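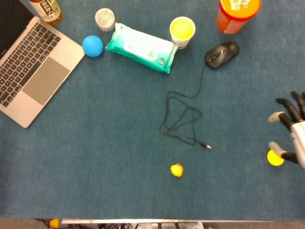

I've worked at a table in the corner of the living room for most of this year, and in May I finally did something about the surface. The table itself is fine. It was left behind by the people who had the apartment before me and it's heavy enough that I wasn't going to carry it down three flights of stairs. But the top was scratched, and it was loud. Every time I put a mug down it sounded like I was making a point, and the people on my calls could hear it.

Meenakshi Kashyap, who I used to share an office with, had covered her sewing table in carpet and suggested I try it. I thought it was a strange idea. I went to Winby, the flooring place out past the bus depot, and they had a bin of offcuts near the register. I picked a blue-green one, mostly on price. It came home on the bus under my arm.

Putting it down took an evening. I cleaned the table, let it dry, and used double-sided tape along the edges and in a big X across the middle. Then I trimmed the overhang with a utility knife. The first side I cut freehand and it wandered, so that side faces the wall. For the others I used a metal ruler and changed the blade halfway through, which made a bigger difference than the ruler did.

Things I like about it after living with it for a while:

It's quiet. Cups, keys, phone, all of it. The calls are better.

Things stay where I put them. Pens don't roll off. I have a blue ball, tennis ball size, that I squeeze or push around when I'm reading something long, and on the bare table it was on the floor every ten minutes.

It's warmer on the forearms in the morning. I didn't expect to care about that, but I do.

Things I don't like:

Crumbs. A hard table you wipe. Carpet you have to vacuum, and I don't get the vacuum out for a cracker. I keep a stiff brush in the drawer and do it at the end of the day, or most days.

Handwriting. You can't write on a single sheet of paper on top of carpet, the pen goes through. I use a clipboard.

Drinks. This is the main one. A full paper cup on carpet isn't as steady as a full paper cup on a hard surface, and I tend to fill them too far. A bottle with a lid is the sensible choice, and I do usually have a bottle of something going as well, but I like a cup. So I keep a pack of wet wipes right on the table next to the laptop. Not in the kitchen, not in the drawer. If I have to stand up to get them, I'm too slow.

For what it's worth, this is what has worked on spills so far. Press, don't rub. Fold the wipe over and press again with a clean part. After that, a dry paper towel with something heavy on it, left until lunch. Juice leaves a sticky patch unless you go over it a second time with plain water. Coffee with milk is the worst and I've stopped bringing it over there. Brijesh Katiyar wrote to me after my last post about the kitchen shelves and said club soda, but I haven't tried it.

The other thing I should admit is that the snacks have moved in. When the table was bare I kept it clear, because anything on it looked like a mess. With the carpet it feels more like a small room, and stuff accumulates. The little sealed cups and the tubs with lids are all right, they don't shed much. Anything flaky I eat at the kitchen counter now. My rule is that the snacks stay at the back, past the laptop, and everything goes back to the cupboard when I shut down. I'd say I follow the second part of that rule less than the first.

The laptop sits at an angle on the left. I've tried it dead center and I always end up turning it, so I've stopped correcting it. I did wonder if the carpet would block the air underneath. The machine got a bit warm in the summer, so for long video calls I slide a thin cutting board under it. No problems since then.

Would I do it again? Yes, but with a shorter pile, and I'd buy two pieces from the same bin so I had a spare. I went back to Winby in October 2024 to look for a match and they had only gray and a kind of mustard. I bought the gray for the shelf by the door, where the keys go.

Next post will be the hall closet, if I get the rail up. I have the brackets but the screws that came with them are too short for that wall.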